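Ticket: CPU pick fails on socket cell
Cell: Clavthorpe bench 2
Opened by: Hermine Marti
Status: Open, workaround in place
Software: Flirura 33

The arm picks processors fine from the tray, then loses its nerve at the socket. About half the time the Flirura log gives me fault 139 (finger gap out of range) before the wrist starts its move up. Same fault on the older tower and on the newer one, so I don't think it's the boards. 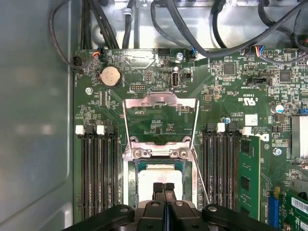
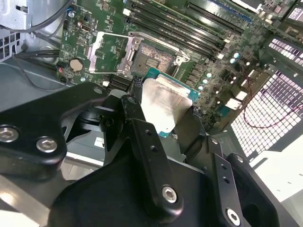
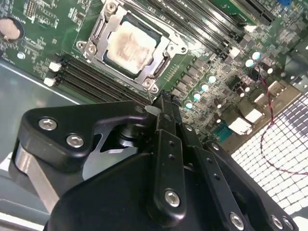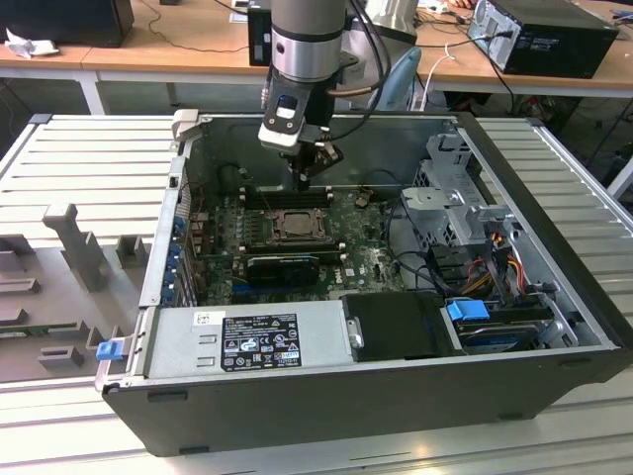 What I've tried so far:

Re-zeroed the gripper with the fingers closed. No change, 139 came back on the third cycle.

Swapped the gripper cable for the spare. No change.

Dropped the closing speed to 17 percent. Big improvement! It ran most of the afternoon with only two faults, and both were at the very start after a restart.

Then I finally looked at the saved positions and got excited, because the closed position was stored as 1,049 counts and the Nirkilis sheet taped inside the cabinet door has a different number for these fingers. My guess is that we kept the old value when the fingers were changed in June. If that's right, the gripper has been squeezing past the edge of the chip and springing back a hair, and going slow just hides it.

Update, 2:40 pm
Entered the value from the sheet, speed still at 17. Ran 33 picks with the load plate open and the lever up. Zero faults!! I did have to re-teach the approach point above the socket, it was sitting a touch low with the new closed position. Saved it as a new program so the old one is still there if anybody wants to compare.

Update, 4:15 pm
Speed back to normal. One 139 in the first ten picks, then clean. So we're nearly there, and I'd love to know what that one was. Wu, could you pull the motor current for the last hour and send it over? If there's a spike on the left finger I'll take the link apart and check the pivot screws before the next run.

Please leave the speed at 17 overnight. And wipe the old paste off the lids before you load the tray, the pads pick it up and it gets onto everything.

Still to do: pivot screws, fresh pads, new sheet for the cabinet door.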